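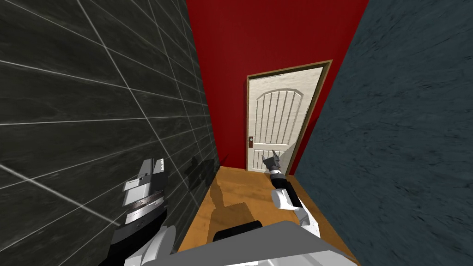 The two-armed robot and the closed door, in simulation at Cleledstead.

Vignesh Amin had been talking about doors for ten minutes when I finally sat down, and I could have listened for another hour. "Everybody has opened a door today," he said. "Then you try to write down how you did it, and you're stuck!"

He runs the simulation side of Gil, the door-opening project at Rerkbridge, and on open day he had the big screen by the entrance. The team has built 268 virtual doors so far, with different panels, handles and walls (he's very fond of the red wall). Gil gets 800 tries at each one.

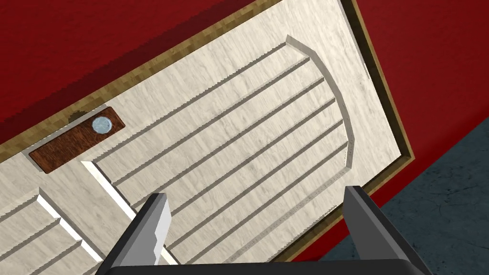 Gripper fingers open over the door, with the knob on its brown plate.

I asked what visitors wanted to know. "Kids ask if it can knock," he said, laughing. "I love that. We should teach it to knock."

The four screens stayed busy all afternoon, and a girl in rain boots got Amin to restart the same run three times. In October the team moves on to sliding doors. "Those scare me a little," he said, already reaching for the keyboard to show me one.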